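Hiltton Bite bench vice, 90 mm: review after a season of use

The Bite is the smaller of two bench vices sold by Hiltton under its own name. It is a plain screw vice with a fixed base, cast iron body and replaceable jaw faces. I bought mine from the Amcombe branch at full price and have used it for bicycle parts, small brackets, lock repairs and a good deal of filing.

Body and base

The casting is better than the price suggests. The parting line has been ground off and the paint is even, apart from a thin patch under the anvil. The base takes 4 bolts and does not swivel. I regard that as a point in its favour, as cheap swivel bases creep under load and the lock levers get in the way of the work. Bolt holes are slotted, so an existing bench pattern can often be reused. No bolts are supplied.

The bench top needs to be thick. On a thin board the vice will rock the whole surface when a long bar is being bent, and no amount of tightening will cure it. I put a steel plate underneath to spread the load.

Screw and slide

The thread is cut, with a square form, and runs smoothly once the packing grease has been wiped out and replaced. There is a quarter turn of backlash at the handle. Side play in the slide is slight when closed and becomes noticeable beyond two thirds of full opening. An adjusting strip would have dealt with this, but none is fitted.

The handle is short. It gives enough force for holding and not enough for pressing in bearings. I would advise against putting a tube over it, as the end caps are only pushed on and the bar is soft.

Jaw faces

The steel faces are held by two countersunk screws each and carry a fine diamond pattern. They meet evenly across the full width, which I checked with a strip of thin paper at both ends and the middle. They will mark aluminium and brass, so some kind of soft facing is needed for finished parts.

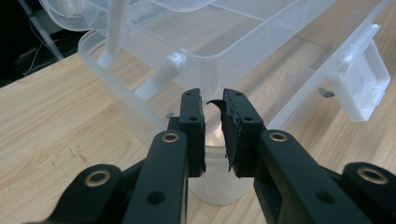

Hiltton sells clip-on pads for this purpose as part number 843. They are moulded rubber on a magnetic backing, and they are the weakest part of the system. The magnets hold well enough on a vertical pull but the pads slide sideways when a part is turned in the jaws. Rubber also compresses, so a workpiece held near the top tends to tip while being sawn. For round stock I went back to folded aluminium sheet, and for threaded parts to a split hardwood block.

Comparison

The nearest rival is the Fumville fixed vice in the same width. It opens a little further and has a longer handle. Its slide is looser from new, and the jaw screws on the one I tried were cross-headed and already chewed. The Bite uses hex sockets, and spare faces can be ordered singly.

Maintenance

Grease the screw, brush the swarf out of the slide and check the jaw screws after the first heavy job. Mine needed a small turn. The guarantee is 12 months and excludes the jaw faces.

Rating

Body: good
Screw: good
Slide: fair
Soft pads: poor
Value: good

Reviewed Jun 29, 2026. Vice and pads bought by the author.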